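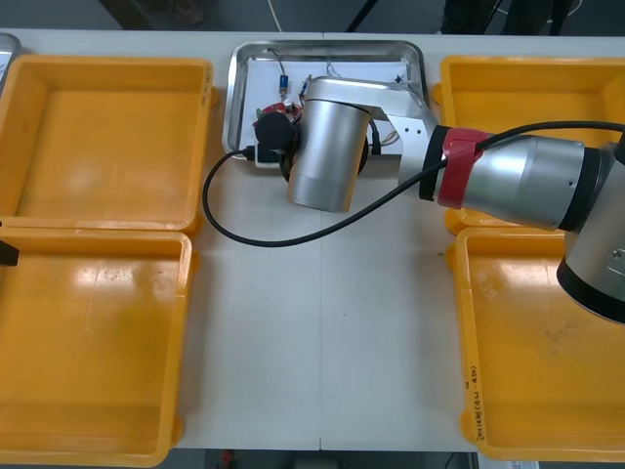 Gelbe Kunststoffkästen und Edelstahlschale auf weißer Tischplatte.

Arbeitstisch Clanero 18, Gestell höhenverstellbar

Der Clanero 18 ist ein Tischsystem für Montage, Prüfung und Kommissionierung von Kleinteilen. Das Gestell besteht aus pulverbeschichtetem Stahlrohr, die Höhe wird über Rastbolzen im Abstand von 20 mm eingestellt. Zulässige Flächenlast bei gleichmäßiger Verteilung: 207 kg. Für Punktlasten gilt die Tabelle im Montageblatt. Mehrere Tische lassen sich über Koppelprofile zu Reihen verbinden, die Querstrebe zwischen zwei Gestellen entfällt dann.

Diese Website verwendet Cookies. Mit der weiteren Nutzung stimmen Sie der Verwendung zu. Einstellungen | Akzeptieren 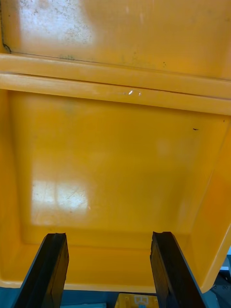 Die Platte des Clanero ist beidseitig beschichtet und umlaufend versiegelt. Zulässig sind neutrale Reiniger und Isopropanol, Scheuermittel führen zum Verlust der Gewährleistung. Glänzende Flächen werfen das Licht der Deckenleuchten zurück, am gelben Kunststoff des Behälters ist das als weißer Reflex zu erkennen; die Platte wird deshalb auf Wunsch auch matt geliefert (Zusatz M zur Bestellnummer). Die Leuchtenbrücke Clonirham passt an beide Varianten und wird an der hinteren Traverse verschraubt. 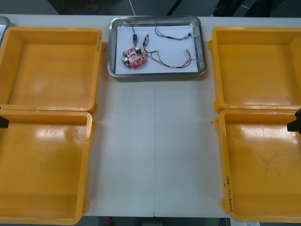

Zur Leuchtenbrücke gehören zwei Klemmhalter und ein Kabelkanal. Die Ausladung beträgt 525 mm und ist nicht verstellbar. Behälter und Schalen gehören nicht zum Lieferumfang.

Lieferung zerlegt, Montage durch zwei Personen. Auslieferung der matten Ausführung ab November.

Technische Auskunft: Arnar Ladefoged
Ersatzteile und Koppelprofile: Frida Nørgaard, Frandsen Betriebseinrichtung, Lager Dadville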